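Sourdough by Mail: Your Questions, My Answers

I've been sending out dried sourdough starter from my kitchen in Munora for a good while now, and the same questions land in my inbox every week. So I finally sat down and typed up what I usually write back. If yours isn't covered, leave a comment and I'll get to it, usually in the evening once the dishes are done.

What exactly do I get in the envelope?

A small paper packet of dried starter flakes and a folded sheet with the feeding steps. That's it! No jar, no flour, no cute little spatula. I thought about adding a jar once and then I saw what the post office wanted for it.

Where did your starter come from?

My aunt Aranka Hajdu gave me a spoonful in a mustard jar when I moved out to Munora. She got hers from a baker in Fisard, and I don't know who had it before that. People sometimes ask me if it's a hundred years old. I have no idea, and to be fair the age doesn't change your bread much. What you feed it and where you keep it matter a lot more.

How do I wake it up?

Put the flakes in a clean jar with two spoonfuls of lukewarm water and let them soften. Then stir in two spoonfuls of flour, cover it loosely and leave it somewhere comfortable. Next day, add the same again. From day three on, throw out half before you feed it. Most folks see real bubbles by day four or five, but in a chilly kitchen it can take over a week. Mine sulked for nine days one December and then climbed out of the jar overnight.

It bubbled like mad on day two and now it's dead. What did I do?

Nothing wrong. That early burst is often other bacteria having a party before the yeast gets going – then it goes quiet and everybody writes to me in a panic. Keep feeding it. Give it until day ten before you give up, and if it's still flat, write to me and I'll send another packet.

What flour should I use?

Whatever plain flour you bake with, as long as it's unbleached. I like to throw in a spoonful of whole rye when it seems sleepy, because it perks right up. My brother-in-law Barnabás Fülöp feeds his nothing but rye and swears by it, but his starter smells like a cider barrel, so decide for yourself.

There's gray liquid on top. Is it ruined?

Nope, it's hungry. Pour the liquid off or stir it in (stirring makes it more sour) and feed it. Pink or orange streaks or fuzzy mold are a different story. Toss the whole thing and don't try to rescue a clean bit from the bottom.

Do I have to feed it every day?

Only if it lives on the counter. I keep mine in the fridge and feed it once a week, and I've left it for a month and gotten away with it. Take it out the day before you bake and feed it twice.

How much do you use for one loaf?

My everyday loaf is 300 grams of bread flour, a heaping third of a cup of bubbly starter, a little under a cup of water and a teaspoon of salt. Makes one smallish round loaf that two people finish before it goes stale. I've had bigger recipes up in the past and kept getting messages about dough stuck to ceilings, so I went back to small.

My bread came out flat as a pancake. Help?

Nine times out of ten the starter went in too early or too late. You want it puffed up and domed. If it has already sunk in the middle, feed it again and wait. The other one time out of ten it's too much water, so hold a splash back until you know your flour.

Can I dry my own as a backup?

Please do! Spread a thin layer on baking paper, leave it out until it snaps, then crumble it into a jar with a tight lid.

Reader comments

Fanni Hegedűs: Day six and finally bubbles. I was one evening away from throwing it out.

Kristóf Fülöp: Tell Barnabás his cider barrel makes the best pancakes in the family.

Anikó Somogyi: Does it work with spelt? Mine rises fast and then drops before I'm home from work.

Reply from the author: It does – spelt just runs quicker. Use cooler water and a bit more flour and it should slow down for you.

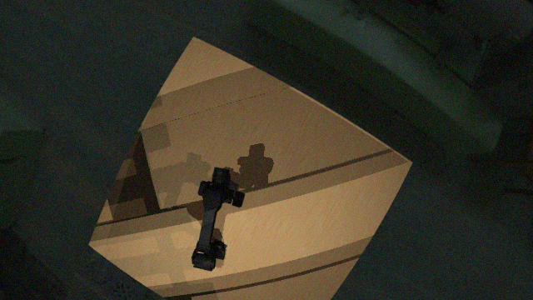 Black robot arm on a wooden tabletop, computer rendering.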